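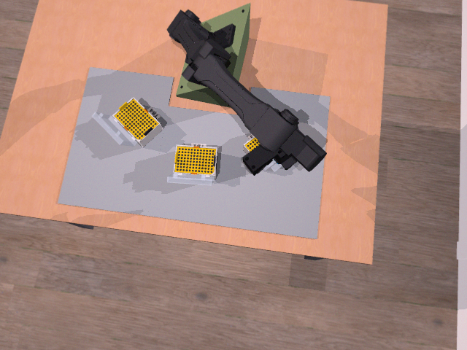
17/06/2026
By Obinna Usman

Vuvside Bench, simulated workcell

Print | E-mail

Vuvside Bench is the simulated lab table we sell to groups who want to train a robot arm on pipette tip racks before it gets near any they paid for. You get the table, the gray mat, the arm on its green mounting plate, and yellow-topped racks that can be set down square or at whatever angle a tired grad student would leave them.

The method behind it is plain. We train a grasping policy on randomized rack layouts, then test it on layouts it hasn't met. In our Jesivetti study, 2584 simulated episodes got the policy to grasp a rack turned up to 21 degrees. Past that it showed great confidence and poor aim.

Shadows are rendered on purpose. An early build had none, and the policy took the first real one for furniture.

The license covers five seats and four rack layouts, plus the Bassey script for making more. Arm hardware is sold separately by Cellell, who would like you to know that it is heavier than it looks on a screen.

Last updated: June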